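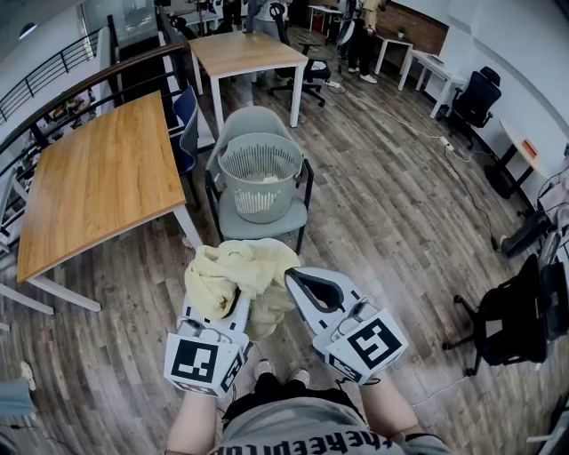 Re: [gradura-users] Cloth folding, and which camera view to train on

On the Gradura list, in May, you wrote:
> We trained the same folding policy twice on the Gemcombe towels,
> once with the wrist views and once with the head view added. The
> head view made it slower and no better. Has anyone seen it help?
> And are you using the cube markers or plain tracking?

Yes to the cubes! We stick with one on each gripper, and I wouldn't go back. Plain tracking kept drifting on us whenever the two hands came close together, and with cloth they're close together all the time.

As for the head view, it did help us, but only for one part of the job. We have 487 episodes of picking a cloth up and finding a second place to grab it. One hand pinches, the cloth hangs in a crumpled lump, and the other hand has to come in open and choose a spot. With wrist views alone the policy would close on air in 18 of our test runs. Add the head view and that dropped to 2 (same cloths, same number of runs, I promise). Once both hands had hold of it, I couldn't see any difference either, so maybe your towels start out too tidy to show it?

One thing to check before you give up on it: we run the head stream at 20 frames a second, and the Plidar sync script was quietly pairing each frame with the wrong gripper pose. The Štefanec branch has the fix. Our first head view results looked just like yours until I pulled that in, and then I had to retrain everything, grr.

Happy to send you our config if you want to try it on your towels.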